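# Tissus noirs, draps à carreaux : ce que donne notre filtre de contact
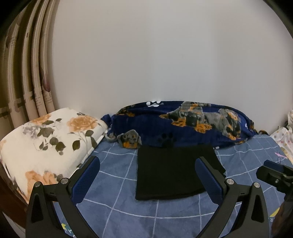
*Tissu noir plié sur drap bleu quadrillé, les deux doigts de la pince encore écartés.*

Je reprends le carnet là où je l'avais laissé en juillet, c'est-à-dire au moment où la politique de pliage ratait presque toutes ses prises sur les textiles sombres. Le jeu de données s'appelle toujours Tapley, le code d'entraînement toujours Musa, et je n'ai pas touché à l'architecture depuis.

Rappel du problème. Avec une pince tenue à la main, on enregistre des gestes dans de vrais logements, puis on entraîne un modèle à prédire la trajectoire des doigts et leur ouverture. Sur un tissu clair, les plis se voient et le modèle trouve un bord à pincer. Sur un tissu noir, l'intérieur de l'objet est presque uniforme, il ne reste que le contour. Le modèle ferme alors trop tôt, au-dessus du tissu, ou trop loin du bord.

J'avais d'abord pensé à un problème de fond. Un drap à carreaux vu au grand angle donne des lignes courbes partout, et je soupçonnais le réseau de s'accrocher au quadrillage. J'ai donc refait l'entraînement en masquant le fond. Résultat : aucune différence mesurable sur les tissus clairs, et très peu sur les noirs. J'ai abandonné cette piste.

## Le filtre

La deuxième idée vient d'une discussion avec l'équipe de Preston. Dans nos démonstrations, l'instant de fermeture est mal étiqueté. On prenait le moment où l'écart entre les doigts passe sous un seuil, mais sur un textile épais ce seuil est franchi bien après le premier contact, et parfois jamais.

Le filtre remplace ce seuil par un critère sur la vitesse d'ouverture. On cherche le point où la fermeture ralentit brusquement, et on recale l'étiquette dessus. Quand il y a deux candidats dans la même séquence, on garde le premier. Quand il n'y en a aucun, la séquence est écartée.

## Les chiffres

L'évaluation porte sur 19 essais par condition, toujours le même geste : saisir un tissu noir déjà plié et le soulever sans le défaire.

| Condition | Prises réussies sur 19 |
|---|---|
| Étiquettes d'origine | 5 |
| Étiquettes recalées | 13 |
| Étiquettes recalées, tissu clair | 18 |

Je compte une prise comme réussie si le pli tient jusqu'à la dépose. Un tissu soulevé par une seule épaisseur est un échec, même s'il arrive au bon endroit.

Les échecs qui restent se ressemblent. Le doigt gauche arrive bien, le droit passe sous la couche du dessus et ouvre le pli. Ça se produit surtout quand un coin dépasse du rectangle. Je n'ai pas de solution propre pour l'instant.

## Ce que je ne sais pas encore

Je n'ai pas vérifié l'effet du filtre sur les objets rigides. Sur le banc Boveo, la fermeture est si brève que le critère de vitesse risque de tomber sur du bruit. Il faudra sans doute revenir au seuil pour ces objets-là, donc choisir l'un ou l'autre séquence par séquence, et je n'aime pas beaucoup ça.

L'autre question est celle des séquences écartées. Elles sont plus nombreuses sur les tissus fins, ce qui déséquilibre le jeu. J'ai rééchantillonné pour compenser, sans regarder de près ce que ça change.

Prochaine étape : relancer les trois conditions avec une autre graine, puis ajouter des plis moins réguliers. Le script de recalage sera dans le dépôt Musa quand j'aurai nettoyé les chemins codés en dur.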